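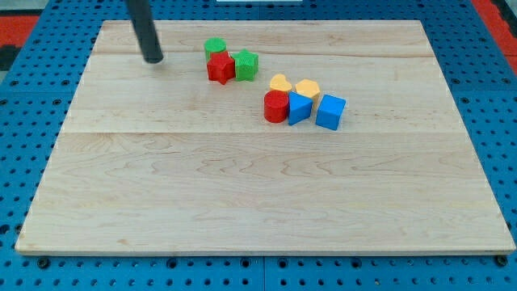
Progress report to the Hervieu Fund
Grant: Exchange visits between the border districts of Vurkance and Wommont
Prepared by: Tiruwork Negash, programme coordinator
Fri 15 September

1. Visits held in this period

The second round of visits was completed as planned. The Wommont delegation came to Vurkance for three days and was received by the deputy governor on the first morning. There were 14 delegates, including two from the chamber of trade, which did not take part in May. The return visit took place five weeks later. It was one day shorter than we wrote in the application, as the district assembly in Wommont moved its session and the hall was no longer free for us.

In both visits the main subject was the crossing at Draltasum. The two sides agreed on a common form for small traders, in both languages, to replace the four papers they fill in now. The text of the form is agreed. The signature is not yet done - the Vurkance side must first receive the opinion of its foreign ministry, and we were told to expect it before the winter.

The second subject was the recognition of school certificates. On this I must report less progress. The delegations exchanged lists of schools, but they did not agree who will check the certificates, and the point was left for the next round.

2. Language courses

The courses for border and customs staff continued in both towns. In total 86 persons were registered and most of them stayed until the end of the term. In Wommont the evening group was joined with the morning group after the teacher took another post. We have found a new teacher, who starts next month.

3. Public information

The leaflet on crossing rules was printed in 900 copies. Of these, 253 are still in our office and will be given out at the autumn market in Draltasum. One telephone number on page two has changed after printing, so we are correcting it with a sticker.

4. Budget

Spending is within the approved lines, except interpretation, where we are over. The reason is that the working groups met separately and needed two interpreters at the same time. I ask the Fund to allow a transfer from the travel line, where the shorter visit left us a small amount. The table is sent separately by our accountant.

5. Next steps

The third round is proposed for Vurkance, with the dates still to be confirmed by both protocol offices. Before that, I will send you the draft agenda and the translated minutes of the trade group. The minutes of the education group are still with the Wommont side for approval.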